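Plonow Kitchen Bench – simulation package for arm buyers

Add to quote | Spec sheet | Talk to sales

Plan your cell before you pay for it. Plonow is a simulated kitchen with a robot arm in it, sold by Flistura as a yearly seat. Most customers run it for a month or two ahead of a hardware order, then keep one seat for layout changes.

What's in the box (well, download)
Kitchen scenes with counters, cooktops, wall shelves and cabinets. Arm models ready to place. Reach and collision report, exports to PDF and CSV. Mount position editor – move the base, rerun, compare.

Price
Single seat: $583 a year
Add-on seat, same site: $164 a year
Setup call included with the first seat. Training billed separate.
Quotes good through the end of July.

Before you order
Measure your own counter first. Depth, height, distance to whatever hangs over the stove. Buyers skip this and then pay for a riser they didnt plan on.
Check floor loading if the arm is on a pedestal.
Budget lines people forget: gripper, cable management, safety scanner, shipping crate return, spare fuses.
Power drop within reach of the base. Talk to your electrician early, not after delivery.

Lead times
Licence key goes out same day if we get the PO by 2 p.m.
Arm hardware is quoted through our partner Zovton, 7 weeks from deposit. No rush option right now, sorry.

Machine requirements
Dedicated graphics card, recent driver. Laptops OK for viewing, slow for batch runs. Wont run on tablets.

Gape connector
Sends results from Plonow to the Gape planning tool. Free with any paid seat. Install after the main package or teh menu entry doesn't show up.

Returns
Keys can be swapped to another machine twice per year. No refund once activated. Hardware returns go by Zovton terms, ask for the sheet.

Contacts
Quotes and POs: Zodwa Nkosi
Technical, install, mount layouts: Cledwyn Wogan
Put the seat count and site zip in the subject line, gets you an answer faster.

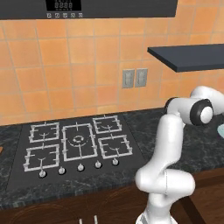 Plonow cooktop scene with white arm, simulated view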